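Why the cupboard door sticks in November

By Mandla Joubert

Naledi Shezi has spent most of her working life on doors that won't shut. She trained as a joiner, moved into kiln drying, and now runs the seasoning shed at Wastetti, a small mill outside Iltham that supplies door and cabinet stock. I asked her first what people get wrong when they ring up.

"They say the door has swollen, and they say it as if the whole door got bigger," she said. "Timber hardly moves along its length. A stile 2000 millimetres long will stay near enough to 2000 whatever the weather does. The movement is across the grain, so you look at widths. Width of the stile, width of the panel, and the panel is usually the one causing the trouble."

The mechanism is simple enough. Wood takes up and gives off water until it settles against the air around it, and the level it settles at is the equilibrium moisture content. Below fibre saturation, water leaving the cell walls shrinks them, and water coming back swells them. A flat-sawn board moves more across its face than a quarter-sawn one of the same species. Shezi keeps offcuts of both on her desk, ends sealed with wax, and weighs them every morning at opening.

"I dry interior stock to 8 per cent if it's going somewhere with ducted heating," she said. "For an unheated house near the Nel I'd want it wetter than that. You are trying to land in the middle of the range it will live in. If the customer doesn't know the range, I ask for a hygrometer reading from the room, and I ask them to leave it there longer than an afternoon."

Catches and clearances

A good share of the complaints she hears are about hardware. A latch has a fixed throw and the timber it is screwed to does not hold still, so a catch set up tight in the dry months may bind or miss altogether once the humidity climbs.
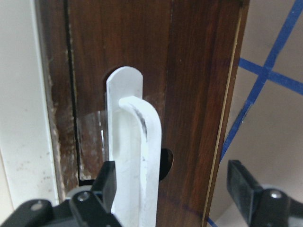
A white plastic latch on reddish-brown timber.

"Set it in the middle of its adjustment," Shezi said. "People wind it right to one end on the day they fit it, because it feels nice and firm. Then there's nowhere to go." She is also against planing a door in the wet season. Material taken off in humid weather leaves a gap in winter, and the customer is back asking for a strip to be glued on. Her advice is to write the gap in pencil on the top edge at installation, with the month, and check it against the same month a year later before anybody picks up a plane.

I asked what clearance she allows. On a full-height cupboard door she wants 4 millimetres in total across the width, split between the hinge side and the latch side, and she would go wider with unsealed timber.

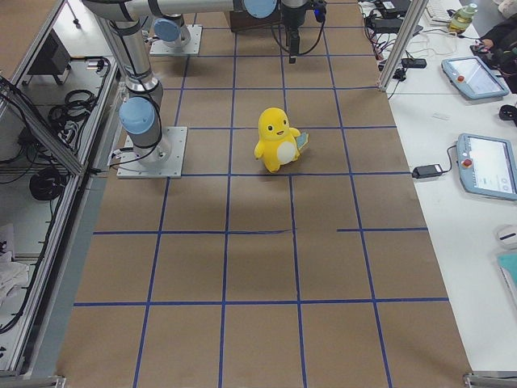 Finish slows all this down without stopping it. Shezi was firm on the point. A film finish such as varnish delays the exchange of moisture, and that evens out the short swings between a wet day and a dry one, but a season is long enough for the wood to catch up. Oil slows it much less. What she objects to is a door finished on one face only.

"The bare side keeps up with the air and the coated side lags," she said. "So it cups. I've had doors sent back with three coats on the front and raw timber on the back, and the letter says our stock was bad. Do both faces, and do the top and bottom edges. End grain drinks."

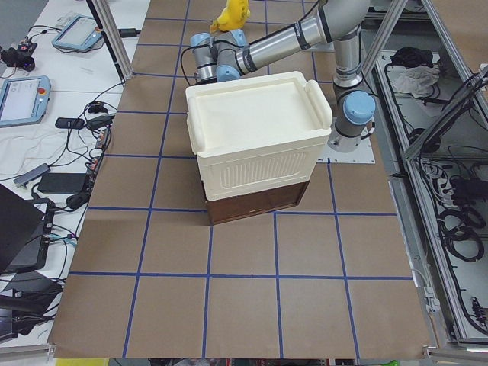 She was more patient about storage. Boards should go into the room where they will be used, stacked on stickers of even thickness, with the stickers in line one above the other. Leaning them against a wall is how you get bow. Plastic wrap left on in a damp garage holds the moisture in, and she would sooner see the pack opened and the top board weighted.

The mill also sells Skurnivwood, its own edge-glued panel made from narrow strips with the growth rings alternated. Shezi is measured about it. The panel stays flatter than a single wide board, she said, but its total movement across the width is much what you would expect from the species. "It still needs a groove to float in. If you glue it in all round, it'll split at the first dry spell, same as anything else."
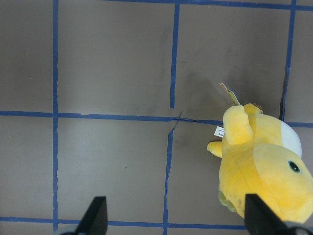 Reading the room

Her last subject was air. She thinks most indoor timber problems could be predicted with a cheap hygrometer and a notebook. Above 70 per cent relative humidity for weeks at a stretch, she expects drawers to jam and panels to press against the frame. A sudden drop worries her more, and the usual cause is a heater run hard in a room that had been closed up.

"Bring the heat up over a few days," she said. "The surface of a board dries before the core does, and if the surface wants to shrink while the core won't let it, you get checks. It's the same thing I'm managing in the kiln, only I've got vents and a schedule."

Before I left she weighed the two offcuts again, wrote both figures in the book, and went to see about a load of green stock that was due at the gate.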